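The first thing Shaimaa Abdel Hamid told me about her robots was that they can't tell when they've been fooled. The second was that I could hang my coat on the door, because the hook was for visitors and the chair was for Ezzat. Ezzat is a laptop. It has its own chair because the fan needs air, and it runs the arms, and I learned pretty quickly not to move it.

I'd come to the Desivico lab in February to see a project called Ledo, which is about getting two robot arms to handle things on a shiny tabletop. If that sounds like a small problem, well, I thought so too! Then I spent an afternoon looking at the world from a robot's wrist and I came away a lot more forgiving.

Most of us picture a robot's camera as something up high, looking down at the whole job like a lifeguard. Ledo has one of those, but the camera that matters most rides on the wrist, right behind the fingers. It sees what the fingers see. Great when you're closing in on something small, terrible when you want to know where you are in the room. And on a glossy surface it has a third problem, the one Abdel Hamid has been chewing on for most of her working life: every lamp in the ceiling shows up again on the table, as a bright blob that slides around whenever the wrist does.

"A blob looks like a thing," she said. "It has an edge. It's brighter than anything else there. If you were a network and somebody had rewarded you for finding edges, you'd go for it too."
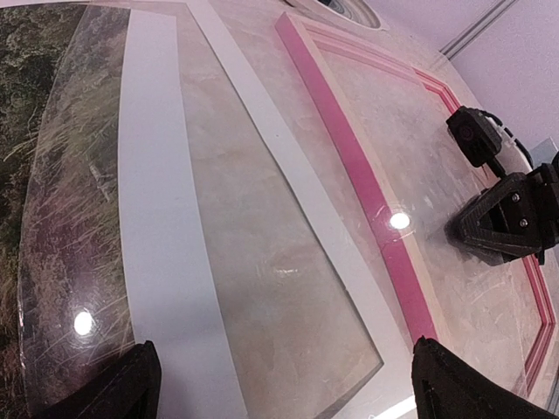

A wrist camera's view in the Ledo project. Light glares off the clear covering and off the pink and beige bar; the second arm comes in from the right.

I asked to have the wrist view up on the big monitor for a while, and I kept losing track of what was lying on top of what. Clear plastic does that. One patch of the table looks pale and milky, the next looks crisp, and it took me far too long to work out that I was just looking over the edge of the covering.

So what's the method? The old approach was to teach the arms from demonstrations – a person steers them through a job, the software records what the camera saw and what the hands did, and the network learns to match one to the other. Ledo keeps all that. What Radwa Hajji added, back when she was still a student in the group, is a little wiggle. Before a gripper commits to anything, the wrist shifts sideways by 3 millimeters and back again. A real object moves through the picture in one way. A reflection moves in another, as if it were sitting somewhere far below the table. The network gets both views and has to say which bright patches belong to the table's contents and which belong to the ceiling.

That's the whole trick, and Hajji is a bit embarrassed by how plain it is. "Pigeons bob their heads," she said, and shrugged, and went back to her sandwich.

But the numbers are good. On their glossy-table test the arms used to reach for the right spot on 77 tries out of 100 and now they miss only 7. The wiggle costs them time, of course. Each grasp takes 2 seconds longer, which doesn't sound like much until you sit through an afternoon of it (I did, and I started wiggling my own head at the coffee machine).

The misses that are left bother Abdel Hamid more than the old ones did. They mostly happen when a reflection lands right across the edge of something real, so that part of a bright patch is telling the truth and part of it isn't. The software wants a yes or a no. Hajji would like to let it answer "partly," and she has a version that does, though it gets very timid and sometimes won't pick up anything at all.

There's also the question of the other arm. It's black, it's shiny in places, and it throws a soft shadow wherever it goes. During training each arm has to learn that its partner is neither furniture nor something to grab, and in the early weeks, Hajji told me, one of them spent a whole morning politely trying to pick up the other.

The next round of tests moves to a partner workshop in Arnside, where the tables are steel and there's a skylight. Abdel Hamid is looking forward to the steel. She's less sure about the clouds, because a reflection that drifts on its own, while the wrist is holding still, is something Ledo has never had to deal with. Hajji has already asked if they can get blinds.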